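## Part 2: Unpacking the Havero and getting it level
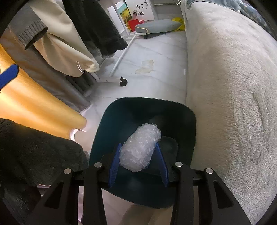 *A crumpled roll of clear-ish white plastic wrap over a dark teal-green bin.*

I've set up four of these countertop dehydrators now (two for me, one for my sister, one for the church kitchen), and I still get this part wrong if I rush it. So put the kettle on, clear yourself a good stretch of counter, and let's go slowly. The booklet that comes with the Havero gives this stage one paragraph, and it needs a page.

### What you'll want nearby

- A damp cloth and a dry one
- Dish soap
- A small level, or a level app on your phone
- Scissors, the blunt kind

### Steps

1. Slit the tape along the top of the carton and fold all four flaps right back. Keep your blade shallow! The door is closer to the top than you'd think, and I have a lovely long scratch on mine to prove it.

2. Lift out the tray bundle first. It sits on top of the main unit in its own plastic. Peel the plastic off before you do anything else, and check between the trays too, because there's a thin sheet in there that's nearly invisible.

3. Get your hands under the main unit and lift it straight up. Don't pull on the door handle. It's a handle for a door and it won't hold the weight of the machine.

4. Turn the unit gently onto its back on a folded towel and screw in the feet. Finger tight is fine. Mine came with Imhof feet, which are the squishy gray ones, and if yours are hard plastic you've got the older kind. They both work, the hard ones just hum more.

5. Stand it up where it's going to live. You want a hand's width behind it and nothing hanging over the top. I had mine under a cabinet for a while and the underside of that cabinet has never been the same.

6. Put your level on the middle shelf rail, side to side and then front to back. Turn the feet until you're happy. A machine that leans will still dry your apples, but the drip tray fills up at one corner and then you've got sticky water on the counter.

7. Wash the trays in warm soapy water, rinse them, and let them dry all the way.

> **Caution:** Don't plug it in until the trays are dry and back in their slots, and keep plastic bags away from little kids and pets.

> **Note:** Save the carton if you have room for it. Plosodmont, who handle the warranty repairs, want the machine sent back in the original box, and a new one costs 16 dollars.

### The empty run

Before any food goes in, run it with nothing on the trays. Set the dial to 52 and leave it for an hour with a window open. It'll smell like a new car for the first part of that and then it fades. If it still smells when the hour is up, give it another one.

If you bought the Cono timer as an add-on, leave it off for now. I'll get to it in Part 3, and it's much easier to set once you know what the fan sounds like when it's running properly (a steady whoosh, with a little tick as it warms up).

When the hour's done, switch off, open the door, and let everything cool before you touch the rails.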